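Progress on the tape loader at last! I spent most of Saturday inside the Z80 core of Losmont, my little emulator, and the timing is finally close enough that real cassette recordings load. I have 134 tape files copied off my own collection and 90 of them now start up properly, which is a huge jump from last month (I think I was at eleven, and two of those crashed on the title screen).

The trick was contended memory. I'd been adding the delay after each read, when it has to go in before, and once I moved it the border stripes lined up beautifully. I just sat there watching them go by for a whole load.

Sound is next. Matden, the library I've been using for audio, wants its samples in big chunks, and that makes the beeper lag behind the picture. Gagnon looks like a better fit – it lets you push one sample at a time, and the whole thing is only 806 lines of C, so I can read it all over a cup of tea.
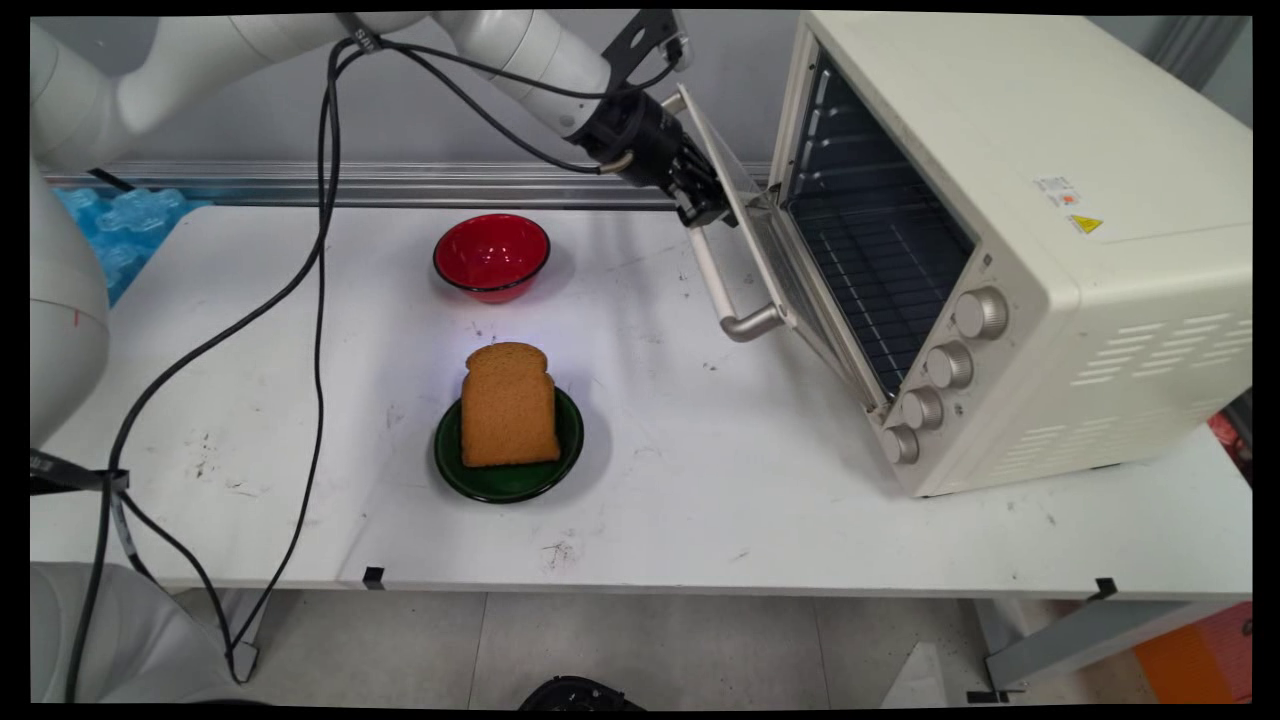

I'm also tempted to write the snapshot format again from scratch. The old one saves every register twice, for reasons I can't remember, and I'd love to have rewind working by September. If you fancy trying the current build, Bumivov is the branch you want. Do tell me which tapes fail, especially anything with a turbo loader!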